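Akora Allotments list: archive
Re: Re: Slug traps and the great beer question

Thomas,

Thank you for this. I have read it twice and shown it to the dog. Your original, for anyone who deleted it in temper:

> Aldo Fabbri's beer traps are a scandal. He sinks them
> level with the soil, so every beetle on the site falls
> in and drowns happy. He is also using decent beer.
> I counted 12 beetles in one pot and 6 slugs. Will
> someone please tell him, as he no longer answers my
> knock.
>
> Thomas Rizzi

I have told him. He says the beetles came over from your side and were probably looking for a drink.

You are right about the rim, though. It wants to stand up a finger's width above the soil. Slugs will climb it without complaint and most ground beetles will walk round. I have done it that way since I took on the plot by the water tank and I get slugs, more slugs and the occasional bit of bark. The beer need not be good. Flat dregs from the Ferri do perfectly well and they will give you a jug of them if you ask before closing and don't explain.

On the other matters raised:

Eggshells. I crushed a winter's worth and laid them in a ring round the hostas. The slugs crossed them like holidaymakers on shingle.

Copper tape. Works on pots if you keep it clean. Nobody keeps it clean.

Nematodes. The Travine ones came in the post and sat in my fridge next to the butter until my wife found them. You need warm, damp soil, so wait a bit. One packet did my whole plot with some left over, which Aldo had.

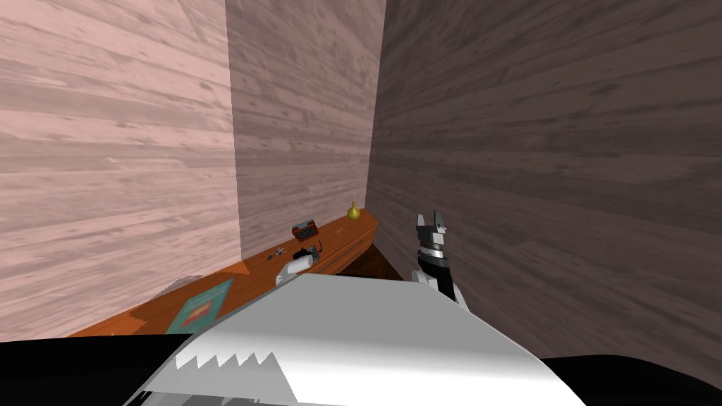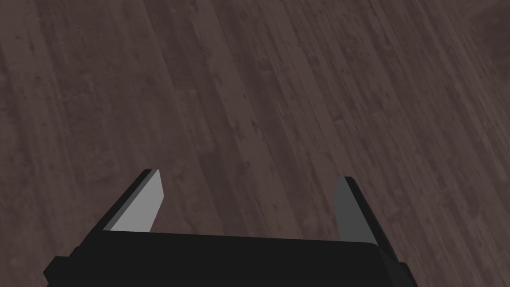
Page last changed: November, 4.15 pm

Planks. Lay an old board between the rows at dusk, turn it over at breakfast, and deal with what you find according to your conscience. Mine go in a bucket and then over to the rough ground behind the compost bays. Thomas will say they walk back. I once read a man who reckoned there were 1,000 slugs under his lawn, and I've no idea how he got them to stand still for it.

As for lettuces, I have given up sowing them outdoors before the nights warm. I start them in trays on a high shelf and plant out when they are big enough to lose a leaf. The red ones get eaten less, or else I notice less.

Could whoever borrowed the long dibber put it back on its hook? And the Navance seed order needs to be with me before the end of the month. If we get it over 100 pounds the postage is free, and we are very nearly there thanks to somebody's frankly worrying request for parsnips.

Aldo, answer your door.

2 replies · 6 shares
Contact the list owner | Back to top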